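## 4. Small Moves: Furniture Rearrangement Between Leases

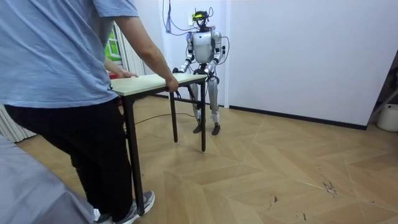

**Figure 3.** A small table with thin metal legs being carried by a person and a humanoid robot.

Most of what has been written about household mobility treats the move as a single event. People leave one address, a truck is loaded, and they turn up at another. The diaries we collected in Valia tell a much livelier story! Between one lease and the next, the households in our study were moving almost constantly, only they were doing it indoors. Tables went from kitchens to bedrooms and back, beds were turned to face the other wall, and shelves crossed the hall to make room for a cousin, a sewing machine or a new baby. We call these *small moves*, and this section argues that they deserve a place beside the big ones in any account of how renters make a home.

### 4.1 What counts as a small move

We counted a small move whenever a diary keeper wrote that a piece of furniture had been carried or pushed to a new spot and slept there at least one night. The overnight rule came from the diary keepers themselves, several of whom drew a firm line between moving a chair for company and "really" moving it. Sweeping under a sofa did not count. Neither did pulling out a folding bed that went back every morning, although we went back and forth on that one for weeks, and the coding notes still show two different answers for the Boller Street households (we settled on leaving them out).

Forty households kept diaries for 12 weeks, and between them they recorded 500 small moves. They were spread very unevenly. A handful of households wrote down a new arrangement nearly every weekend, while others moved one thing in August and let it stay there. Light pieces dominate, as one would expect. Side tables, desks and stools make up the bulk of the entries, and a single person can shift most of them without emptying a drawer or asking for help.

### 4.2 Rent, rooms and reasons

We had expected the number of small moves to follow crowding. More people in fewer rooms should mean more shuffling, and in the Meinecke district, where the apartments are older and the rooms open into one another, it did. In Funura the pattern fell apart, and this was the most exciting result of the whole project for us. Funura's apartments are newer, and many of our diary keepers there lived alone or in pairs, with space to spare. They still moved things all the time.

Their own explanations help. Funura leases forbid painting, drilling and changing the light fixtures, and diary keepers came back to these rules again and again. One wrote that the furniture was "the only part of the apartment that listens to me." Another had tried her desk against all four walls of the same room over the summer and described each try the way a cook might describe a sauce, with remarks on the light, the radiator, the neighbor's television and the distance to the coffee pot. Reading these entries, it is hard to see the moves as a response to lack of space. They look much more like decorating by people who have been told they may not decorate.

Meinecke entries have a different sound. They are shorter, and they name other people far more often: who was coming to stay, who worked nights, who needed the quiet room for exams. A table there is moved on someone's behalf. We found the word "until" in a great many of these entries ("until he finds a place," "until school starts"), and it is rare in the Funura diaries.

### 4.3 Pieces that never move

The diaries also taught us to look at what stays put. Every household had at least one anchor, a piece that the others were arranged around and that was never moved during the study. Size was a poor guide to which piece it would be. Wardrobes were common anchors, but so were a fish tank, a record player and, in one wonderful case, a very small footstool that had belonged to a grandmother and stood in the middle of everybody's path.

Anchors turn up in the entries mostly as obstacles. Diary keepers measured from them, steered past them and complained about them at length, and when we asked in the closing interviews why they had not been moved, many people seemed surprised by the question. We return to these answers in Section 5, where we compare them with the floor plans that the households drew from memory.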